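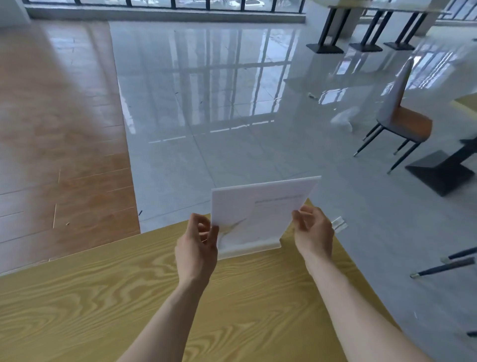 Fig. 4: Holding a printed sheet by its sides

Contents | Setup | Paper | Cleaning | Help

Manuals > Dremeo label printer > Loading paper

I load mine first thing in the morning, before the coffee kicks in, so trust me, you can do this!

1. Turn the Dremeo off and slide the tray out until it clicks.
2. Fan the stack (no more than 12 sheets, it gets grumpy past that) and tap it square.
3. Lay it in shiny side down, and push the green guides in till they just touch.
4. Slide the tray back, turn it on, and hold Feed for six seconds. You'll get a test page with small print across it.

Note: if the print is faint, run Clean from the menu and try again. Kavinda Miah swears by doing it twice, and I've come around to that.

Caution: don't tug on a jammed sheet! Open the back door first and ease it out.

Change the roller after 1,000 sheets. Mine came from Trerkach, part 6 on the parts list.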